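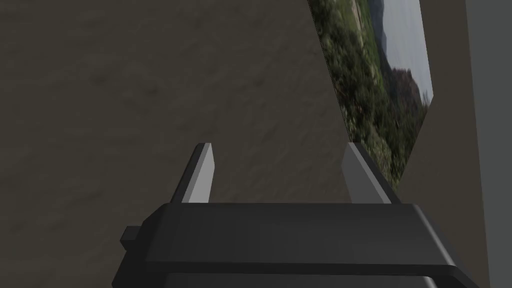

Simulated view from behind the open gripper, with a landscape picture beyond it. Danport open day.

Visitors to the Danport open day in June spent most of their time in front of a screen. The laboratory had chosen to present its simulation work, and the head of the program agreed to discuss it with us after the last group had left.

"People come expecting to see a machine move," the program head said. "We show them where the motion is worked out first."

The software, known as Ledeo, was developed with the engineering firm Vasilakis. Each session begins with the jaws open. Visitors were invited to choose a starting position and follow the attempt from the gripper's own side. The laboratory ran 605 attempts in the course of the day, against 400 at the previous event.

Asked why pictures of the outdoors are placed in the simulated rooms, the program head replied that plain surfaces teach a vision system very little. "Trees and sky are full of detail. We want the system to meet that detail and still attend to its task."

The surfaces are changed often. The present library holds 796 of them, and the staff expects to retire many before the next release. The fingers are drawn simply, with flat shading, and several guests asked whether this was a shortcoming. "It is a decision about computing time," the program head said. "We spend it on contact and motion."

Group visits are limited to 30 persons and may be arranged through the Danport front office.

This site uses cookies to improve your visit. Accept all | Manage settings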